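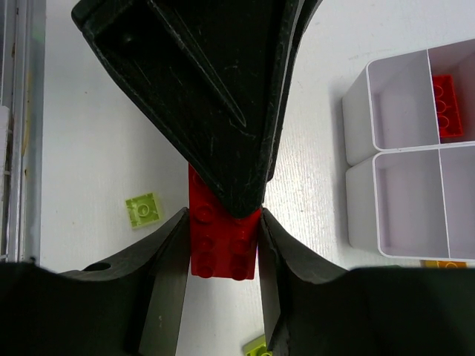
Sorting the Building Bricks at Rokgate

Jul 24, 2020

The building bricks kept in the upstairs room at Rokgate have now been sorted, cleaned and put away under a new arrangement. This post records how the work was carried out, for the benefit of those in the household who did not take part and of those readers who asked in the spring what had become of the collection.

The bricks came to us in several stages. The oldest were bought for my own use as a child and were stored in a biscuit tin. A much larger quantity arrived when the house at Gallagher was cleared, and that portion had been kept in pillowcases, without regard to size or colour. Further sets were added as birthday presents. Until this month the whole was held in one deep wooden chest, from which it was necessary to remove most of the contents in order to find a single piece.

The first decision concerned the principle of sorting. Colour is the method most people begin with, and it produces a handsome result on the shelf. It is less helpful to anyone who is building. A small plate is hard to pick out from a drawer in which everything is red, whereas a red brick is easily found among bricks of the same shape in other colours. We therefore sorted by shape first, and by colour only where one shape was present in such numbers that a single drawer would not hold it. The long bricks with two rows of studs were the only group that required this treatment. Red, white and blue each have a drawer of their own, and the remaining colours share a fourth.

The work was done on the white table beneath the window. I would recommend a pale surface to anyone undertaking the same task, with one reservation: white and clear pieces are readily overlooked on it. A dark tea towel was laid at one end for these.

Washing took place before the final sort. The bricks were placed in a mesh bag, in small batches, and left in a basin of lukewarm water with a little washing-up liquid. They were then rinsed twice and spread on towels overnight, studs downwards, to allow the water to drain from the hollow side. Hot water should not be used. Pieces with printed decoration, and anything containing a wheel or an axle, were wiped by hand with a damp cloth. An old toothbrush was sufficient for the dirt between the studs. The red bricks recovered their shine very well. The older white ones have yellowed and no amount of washing will alter that.

Bricks that had become stuck together were separated by pressing a larger brick on top and rocking it gently. The use of teeth, which was the established method in this house for many years, has left marks on a good many of the thinner plates, and it is now discouraged.

A total of 47 pieces were withdrawn. Most were cracked at the corner or no longer gripped their neighbours, and two appear to have belonged to a board game. A further 93 bricks were set aside as being more of one kind than we could reasonably use. These will go to the playgroup at Gendodora, which has agreed to receive them in August.

The sorted bricks are now housed in an Ikus drawer unit, bought second-hand. It has small drawers above and 5 large ones below – the latter are used for baseplates, long bricks and the box of instruction booklets. The runners on the bottom drawer are stiff and it must be lifted slightly as it is pulled. Labels have been written in pencil for the present, as the division between sloping pieces and roof pieces has not been agreed by all parties.

The following rules apply until further notice. Finished models may remain on the windowsill for 2 weeks, after which they are to be taken apart or moved to the owner's bedroom. Loose bricks found elsewhere in the house should be placed in the blue bowl on the landing – not in the nearest drawer – and the bowl will be emptied when it is full.

The wooden chest is empty and has been moved to the back bedroom, where it is to be used for blankets once the hinge has been repaired.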